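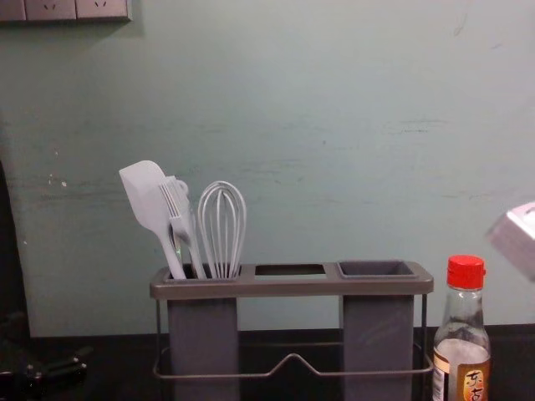
Wall outlet on the pale green wall.

Grinari Cars – Monthly Meeting of Sales and Workshop
Minutes, 20 May 2024

Minutes written by: Sihan Xiong
Present: sales manager, workshop manager, parts desk, both reception colleagues, two sales advisers, S. Xiong
Absent with notice: the second parts colleague (on training)

1. Minutes of the last meeting
The minutes were read and accepted with one correction. In item 4 the word "rear" must be "front". The brake pads that were out of stock were the front ones.

2. End of the diesel Kurnon
The sales manager informed us that the diesel version of the Kurnon can be ordered until the end of October. After this date only the hybrid and the electric version stay in the price list. Customers who already have an order with a later delivery keep the agreed price and the agreed engine.

Reception asked what to answer when a customer calls and wants to know if parts for the diesel will still be available. The parts desk confirmed that nothing changes for parts and service. It was agreed that we all give the same answer on the phone, and that we do not promise a number of years.

One sales adviser has the opinion that we should offer the last diesel cars with a discount already now. The sales manager does not agree. He thinks they will sell without it, especially to customers who pull a trailer. We will look at this again in the next meeting.

3. Demonstration cars
There are now two electric Kurnon for test drives. The white one has 3,211 miles and will be sold as a used car when its replacement comes. The sales advisers asked for longer test drives, because 20 minutes is too short for a customer who has never driven an electric car. It was decided to allow one hour, with a copy of the driver's license and a deposit as before.

Please bring the cars back to the charger after every drive. Last month the white car was twice given to a customer with a low battery – this makes a bad impression.

4. Recall of the door latch
The workshop manager reported on the recall of the rear door latch. From our customer list 202 cars are affected, and 13 owners did not answer the letter. Reception will call them. If the telephone number is not valid anymore, please write this in the customer file and give the name to the workshop manager.

The work takes less than one hour per car. The customer can wait or leave the car. No loan car is given for this job.

5. Tires from Tindetti
The first delivery of all-season tires from Tindetti arrived with 6 tires in the wrong size. They were sent back and the credit note is received. The parts desk wants to check each delivery before signing from now on. The driver was not happy with this, but it was agreed by everybody present.

6. Body work
Jenkins has sent a new price list for paint and dent repair. The hourly rate is higher, small scratches are now a fixed price. The workshop manager will compare it with the invoices of this year and ask for a better condition on bumpers, as we send many of them.

7. Other matters
– The coffee machine for customers is repaired.
– Keys of used cars must go back in the key box, also during lunch.
– Vacation wishes for summer should be given to the sales manager in writing.

Action list
Same text for phone questions on the diesel Kurnon: S. Xiong
Calls to owners for the latch recall: reception
Comparison of the Jenkins prices: workshop manager
New form for test drives of one hour: sales advisers

The date of the next meeting will be sent by email.

Related items
Minutes of the previous meeting
Test drive form and deposit rules
Door latch recall – letter to customers
Price list Kurnon hybrid and electric

Contact | © 2024 Grinari Cars | Back to top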